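Segmenting long bimanual sorting sessions for policy training
Robotics and Automation > Data and Demonstrations

Halura_rig
Posted January 4, 2019

We are building a demonstration set for a policy that screens capsule-toy halves and seats them in a perforated tray. The demonstrator works with bare hands and a head-level camera. So far we have 143 sessions, each one continuous recording.
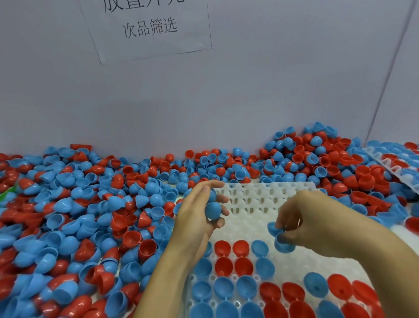

My problem is where to cut. The current script splits whenever both hands have been still for 21 frames, but experienced workers hardly ever stop, so it returns clips that run for minutes and cover many parts. Should I cut per part, per tray row, or leave the sessions whole and let the model sample windows? The policy is a plain behavior cloning baseline, no language input.

Cabello
Per part. Define the start as the first contact with the heap and the end as release in the tray, and label rejects as a separate outcome. Do not use stillness as a trigger for anything done at production speed.

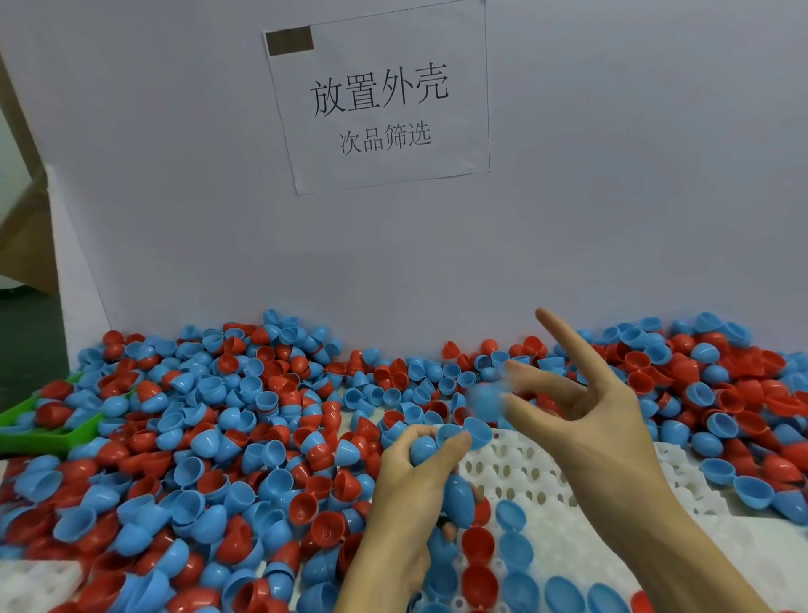
You will get overlap when one hand reaches while the other places. Allow the clips to overlap and store a hand index with each one. We annotated 100 clips manually, trained a small boundary detector on those, then corrected its output on the next 2,000. Correction was much faster than labeling from zero. Keep the uncut recordings too - you will change the definition at least once.

drostemon_user
just use fixed windows, worked fine for me on pick and place

Stostex
Fixed windows are acceptable for the motion but they lose the decision, and in a screening task the decision is the part you need. I would cut per part as suggested above and add an inspection label inside each clip.
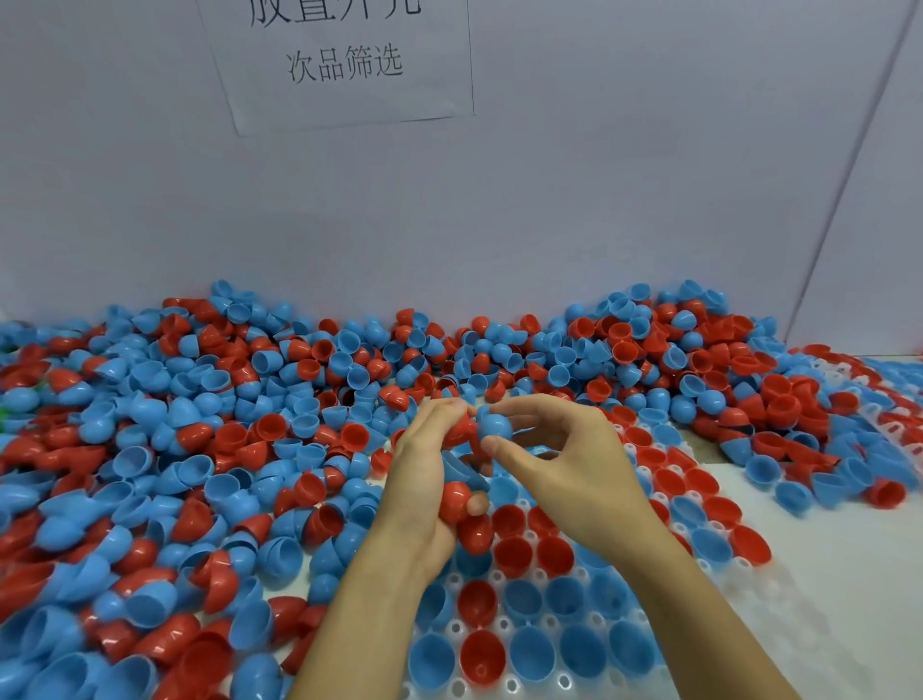
Inspection boundaries are harder than grasp boundaries and your annotators will disagree on them. Write the rule down before labeling starts. A case like the red half in the left hand with a blue half raised close to it in the right should have one agreed label, whether you call it inspection or fitting. Also mark parts held in reserve: a second red half is cupped low in that same left hand, and a per-hand index alone does not cover two parts in one hand. Give each part its own ID from pickup to release. We added this in August and had to relabel everything before it.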